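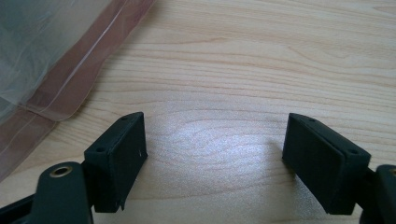
Hand gripper check sheet, Ritska bench
Site: Nerham
Filled in by: Urmila Rastogi
Second check: Cinzia Pagano
Date: Thu 25 June
Cycle counter at start: 2,801

Mark each line OK, Watch or Fail. Write a comment for anything other than OK. A Fail in sections 1 or 2 means the gripper stays off the job until it is put right and signed for.

1. Fingers and pad blocks

1.1 Both pad blocks fitted the right way round, bevelled edge up. OK

1.2 Two screws per block, heads below the top surface. OK
Comment: Looked down each hole with the torch. All four seated. Left block had a turn of slack at the February check, so I put the driver on it again and it did not move.

1.3 Pad faces free of cuts, glue and grit. Watch
Comment: Small pale speck on the edge of the left face. Wiped once with a dry cloth. Look at it again next time and note if it has grown.

1.4 Faces meet square when closed by hand. OK
Comment: Paper strip grips along the full height on both sides.

1.5 No rocking between block and arm. OK

2. Arms and bushings

2.1 Brass bushings flush in the arms, no cracks in the black plastic around them. OK
Comment: Right one has a light scratch on the ring. It was there in February and is no deeper.

2.2 Arms swing freely through the full stroke. OK

2.3 Side play at the fingertip within limit. Watch
Comment: Within limit on both, but the left is looser than the right. Cinzia got the same result. If it goes any further, change both bushings together. We have one pair in the drawer and Hoani have been asked for another.

2.4 No oil on the bushings. OK
Comment: The old sheet said to put a drop on each. Please stop doing this. It runs down to the pads and then parts slip.

3. Opening and closing

3.1 Full opening reaches 116 mm. OK

3.2 Closes fully and returns without sticking, ten times. OK
Comment: A bit slow on the first two, fine after that.

3.3 Handle returns to rest when let go. OK

3.4 Holds the 80 g test block for one minute. OK

3.5 Holds the 38 mm test ring without marking it. OK

4. Bench

4.1 Table steady and top clean. OK
Comment: The polish on this top throws back a lot of glare from the lamp between the fingers. Move the lamp to the side before checking the lower edges of the blocks or you will miss things. I did the first time round.

4.2 Plastic bags and packing kept clear of the fingers during the stroke test. OK

4.3 Drivers and gauges back in the Toltance case. Fail
Comment: Small hex driver missing. Borrowed one from the other bench. Whoever has it, please put it back.

5. Paperwork

5.1 Last sheet filed and its open points carried over. OK
Comment: One open point from February, the slack screw on the left block. Closed today under 1.2.

5.2 Spares list up to date. Watch
Comment: List says two pairs of bushings. There is one. Corrected in pencil, Cinzia to update the typed copy.

Result: gripper can stay in use.

To do before the next check:
Left pad face, look at the speck again (Urmila)
Left arm side play, measure again after a week's work (Cinzia)
Hex driver, find or order (Urmila)
Take the oiling line off the old sheet by the door (Cinzia)

Second check comment, C.P.: Agree with all the above. On 3.2 I would count the strokes from rest each time, as the slow ones only show up when it has been sitting. Initialled.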